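Course: Household Waste and Small Business Recycling
Handout 4 – Sorting at the source
Version of 13/05/2022

Before you read: please have your notes from Handout 3 with you. The words "residual waste" and "contamination" are used in the same meaning as there.

1. What is sorting at the source

Sorting at the source means that the person who throws a thing away also decides in which stream it goes. The opposite is mixed collection, where everything goes in one truck and is separated later in a plant. Most towns use something in between. Glass and paper are kept apart by the household, and the rest is left to the plant.

The main difference between the two is who pays for the work. With mixed collection the plant pays, in machines and in wages. With sorting at the source the household pays with its time, and this cost does not appear in any budget. Please remember this when you compare the two in your homework, as many students forget it.

2. The Sernum survey

In the district of Sernum, 976 households were asked how they sort. Of these, 701 said that they keep food waste separate. When the bags were opened at the transfer station, the share was clearly lower. We see here a usual problem of surveys: people answer what they would like to do. For this reason a survey should always be read together with a bag analysis.

A bag analysis is simple but it is not pleasant work. You take 100 bags from the same route, weigh each one closed, open it, and weigh the parts again. The two sums will never be fully equal – some water is lost – but a difference of more than 2 percent means that something was weighed wrongly, and the bag should be done again.

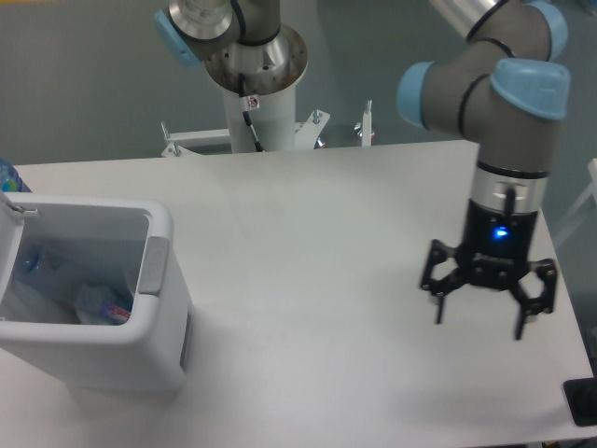
3. Containers and habits

A container has more influence on sorting than a leaflet. In the Mwaipopo housing project the residents first received only printed instructions, and the amount of clean paper stayed the same for the whole winter. In November each kitchen got a second container, and the paper became cleaner within a few weeks.

Three points from the project report are worth to know:

The place of the container matters more than its size. If it stands outside the kitchen, it is used less.
A lid helps against smell, but a lid that needs two hands is left open.
Color labels work only when the whole building uses the same colors. Pramedance, the company which collects there, had to replace its labels for this reason.

4. Contamination

A load is called contaminated when it holds so much wrong material that the buyer refuses it or pays less. For paper the limit is low, because grease can not be washed out. For metal it is higher. The Burkamon plant accepts metal with food rests on it but sends back paper in the same condition.

Questions for the seminar

Why is the cost of sorting at the source hard to see?
What would you change in the Sernum survey if you could repeat it?
Take one container in your own home and write down for a week what goes in it. Bring the list with you, also if it is short.

Reading for next time: Handout 5, sections 1 and 2.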